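Section 4: Setting Up Your First Club Session

Welcome back, and well done for getting this far! If you have worked through Sections 1 to 3, your Olau club kit is unpacked, your account is open, and you have a room with tables and at least one working outlet. Now comes the part most club leaders tell us they enjoy the most, which is getting everything laid out and switched on before the children come through the door. Set aside a free period the first time you do it, and have a cup of something warm nearby. It goes a great deal faster the second time.

This section applies to the Olau lunchtime and after-school kits for grades 3 through 6. If you have the older kit with the gray lid, the steps are the same, but your hub has a slide switch where the newer one has a button.

4.1 What you will need on the table

Before you start, please bring together:

The Olau hub and its charging cable
The parts trays, still with their lids on
The leader's binder (revised 2022-08-22, the date is inside the front cover)
One tablet or laptop for each pair of children
Your club code, which is on the card taped inside the kit lid
A roll of masking tape and a marker

Note: The full kit holds 819 pieces when it leaves us, counting the spare axles and the little rubber bands. You don't have to check every piece before your first session. There is an inventory sheet at the back of the binder for the end of the term, and a quiet afternoon is a much better time for it.

4.2 Charging and waking the hub

1. Plug the charging cable into the hub first, and then into the wall. The light on the front will glow amber.

2. Leave the hub alone until the light turns green. If it has been sitting in a closet all summer, this can take most of a school day, so do please plug it in the day before your first session in September.

3. Unplug the cable and hold the power button down until you hear two short beeps. Let go after the second beep. If you keep holding, the hub will think you want to reset it and will start blinking red. Don't worry if that happens! Press the button once, quickly, and it will go back to normal.

4. Set the hub somewhere in the middle of the room, up off the floor. A bookshelf is lovely. The top of a filing cabinet is less lovely, as the metal can weaken the signal and you may find that the tables on the far side keep dropping out.

Caution: Use only the cable that came with your kit. Phone chargers may fit the socket, but they can damage the battery, and a battery damaged in this way is not covered by your club membership.

4.3 Joining the tablets to your club

1. On each tablet, open the Grarus app. If you can't find it, ask whoever looks after the school's devices to add it for you, as many schools block new apps by default.

2. Tap Join a Club and type in the code from your card. Capital letters matter, and the zero has a line through it so you can tell it from the letter O.

3. Choose a table name. The app will offer you colors, animals and planets. We suggest letting the children pick during the first session, but if you have a large group you may want to set the names yourself and save the debate for another day.

4. Wait for the small house in the corner of the screen to turn green. The tablet is now joined, and you can move on to the next one.

Note: One hub will look after up to 17 tablets. If you have more than that, you will need a second hub, or you can have some of the children work in threes with one tablet between them, which many leaders tell us works very nicely with the younger grades.

If you see message 407 on a tablet, the school network is asking for a sign-in that the app can't give it. Switch the tablet to the hub's own network, which starts with the word OLAU, and try again. You can find this in the tablet's Wi-Fi settings. You will not be able to open web pages while you are on the hub's network, but everything the club needs is stored on the hub itself.

4.4 Choosing your first theme

Your membership includes the complete Sachdeva theme library, and you are welcome to use the themes in any order. Each one runs for four to six sessions and opens with a short talk, so that the children have something to wonder about before they start building. Bridges and Cranes is the gentlest place to begin. Helping Hands has a bit more gearing in it and suits children who have been in a club before.
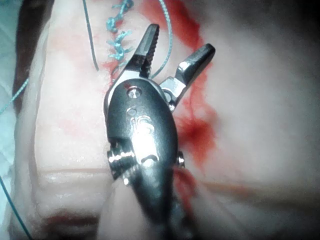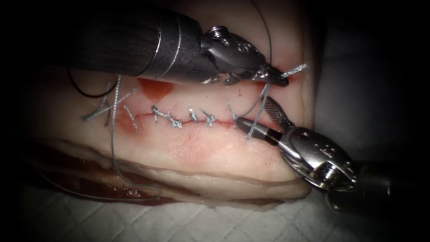
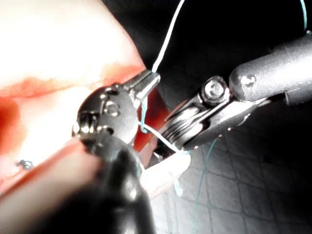

To load a theme:

1. On your own tablet, tap Leader in the top corner and enter the four-digit number you chose when you opened your account.

2. Tap Themes, scroll until you find the one you want, and tap Send to Hub. A bar will creep across the screen. The longer themes have a good deal of video in them, so it's best to do this before the children arrive.

3. When the bar is full, tap Share with Tables. Every tablet that has joined will show the theme's cover page. If one of them doesn't, close the app on that tablet and open it again.

4. Open the binder to the matching tab and take out the leader's sheet. It has the opening talk written out in full. You are very welcome to put it into your own words, and you know your children far better than we do.

Note: You can change themes partway through a term if you find the one you chose isn't quite right. Tap Save Progress before you send the new one, or the children's photos and notes from the first theme will be cleared from the hub.

4.5 Laying out the tables

1. Sort the tables so that two pairs can share one parts tray. The trays are divided down the middle for exactly this purpose.

2. Run a strip of masking tape along the edge of each table and write the table name on it. At the end of the session the children can stick any stray pieces to the tape, and you can put them back where they belong later on.

3. Keep the lids on the trays until after your opening talk. We can't say this warmly enough. Once the lids are off, the talk is over.

4. Put the build cards face down, with step one on top. Children who finish early can turn over the orange challenge cards, which have no instructions on them at all, only a problem to solve.

Caution: The kit contains small parts. Keep it away from children under three, including little brothers and sisters who come along at pickup time. Check the floor under the tables before you leave the room, and please let the cleaning staff know which evenings your club meets.

4.6 A short practice run

We do recommend trying one build yourself before the day. Choose the warm-up from the Gokemden starter pack, which is the thin blue booklet at the front of the binder.

1. Build the spinner, following cards 1 through 6.

2. Connect its motor to either port on the motor block. The plug only goes in one way, with the flat side up.

3. In the app, tap My Model and then Go. The spinner should turn slowly, and then faster as you drag the slider to the right.

4. Tap Stop before you unplug anything.

If the spinner doesn't move, check that the motor plug is pushed all the way in, as it needs a firmer press than you might expect. If it turns the wrong way, tap the curved arrow next to the slider. If it wobbles, the long axle has probably been swapped for the medium one. They look very much alike, and we have all done it, so lay yours against the drawing on card 2, which is printed at life size.

When you are happy with it, leave the spinner built and put it where the children will see it as they come in. It gives the early arrivals something to gather around while you take attendance.

Section 5 covers running the session itself, including timings for a short lunch period, what to do with latecomers, and how to send the children's photos home to their families.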